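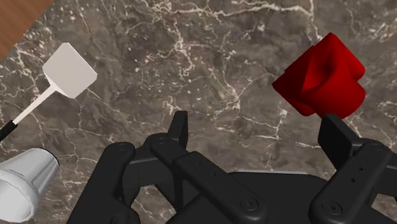
Wrist view in the sim, marble bench, red twisty block just off the right finger.

To: bench-arms list
Date: Wed 8 November
Subject: Re: Zandlow kit, is the sim side worth paying for?

Hi all,

Picture's at the top for anyone reading on the web archive. Replying underneath the quoted bit because I know some of you get grumpy about top posting.

> We've got a bit of money left to spend before the end of the
> year and the Zandlow bundle keeps coming up. The arm I'm not
> fussed about, we already have one. What I want to know is
> whether the simulator and the gripper model are any good, or
> whether you end up rebuilding the lot yourself. Has anyone
> used it for more than the demo? Also does it run on a normal
> desktop or do we need to go begging for time on the big
> machine?

Yep, I've been on the trial since March and I've got opinions, so put the kettle on.

Quick answer: the sim is good, the gripper model is very good, the manual is rubbish, and I'd hold off on the support plan until you've tried ringing them.

Longer answer. The kit comes with 8 ready-made benches (kitchen ones mostly, plus a couple of workshop ones) and you drop your objects on and go. I've been living on the marble one. It's a busy old surface, grey-brown with pale veins running every which way, and I picked it on purpose because our vision code was getting lazy on plain backgrounds. First go, it kept deciding that the veins were edges of things! Fair enough too, they're jagged as anything over on the right side. If you want to find out what your segmentation is made of, start there and save the plain white bench for when you need cheering up.

The objects are a mixed bag. The red block I'm going for in the picture is my favourite, it's like somebody grabbed a prism at each end and wrung it out, so there's hardly a flat face to pinch. You think you've lined up nicely and then the fingertip meets a bulge. The white spatula sort of thing over on the left is a bit crude, with a big chunky head on it, and the silver cylinder in the corner has gone a touch faceted down the side if you look closely. Doesn't bother me for grasp planning. If you're after pretty renders for a grant application you'll want to bring your own meshes, and importing those is easy enough once you've found the right menu (it's under Surfaces, don't ask me why).

Now the gripper. Somebody at Zandlow has really put the hours in on this one. All the links and pivots are modelled separately, right down to the little holes in the finger plates, and they move properly instead of swinging about as one lump. I used the old Brustik package before this and its gripper was basically a pair of salad tongs. With this one you can see which link is going to foul on the object before it does, and that's saved me a heap of mucking about. The black on black is a bit hard on the eyes from the wrist camera, though, and the gripper fills up the bottom half of the view. You can drag the camera further back in the settings but then it won't match your real one, so I've just got used to it.

Things that drove me up the wall:

Friction defaults. They're way too grippy. Everything sticks like it's been dipped in honey and you'll think you're a genius. Turn it down before you believe any of your numbers.

The reset. It takes 20 seconds to put a bench back how it was, every time, and there's no way of resetting just the one object. I wrote a dodgy little script that shoves things back where they started and I'm happy to share it with whoever wants it.

The licence. It's tied to a machine, and you get 3 moves before you have to write to them and grovel. I burnt one swapping a graphics card.

On your desktop question, you'll be right. I run it on an ordinary tower under the desk. You can queue up to 200 trials overnight and mine gets through a full queue by the time I'm in with my coffee. It does sound like a hair dryer, so maybe not in the same room as anyone you like.

Support is through Lillska if you're buying locally, and they were friendly but had to pass every question upstairs, so I waited over a week on the friction thing. The forum was quicker. There's a pinned thread there with the proper joint limits, which you'll need because the ones in the manual are for the older gripper.

I did have a look at Yatsenko as well, for comparison. Nicer manual, much nicer colour handling, and you can reset single objects. But its fingers are simplified and for what we do that ruled it out. If you're mostly doing navigation or pushing things about, I'd look at it first.

So if it were my money I'd buy the sim and gripper model, skip the arm seeing you've already got one, and ask Lillska whether they'll do you the support month by month. They told me no, but I asked in the middle of their stocktake, so you might have better luck.

Give me a yell if you want the reset script. And if anyone's worked out how to make the wrist camera settings stick between sessions, please tell me, mine go back to default every flaming morning.

Cheers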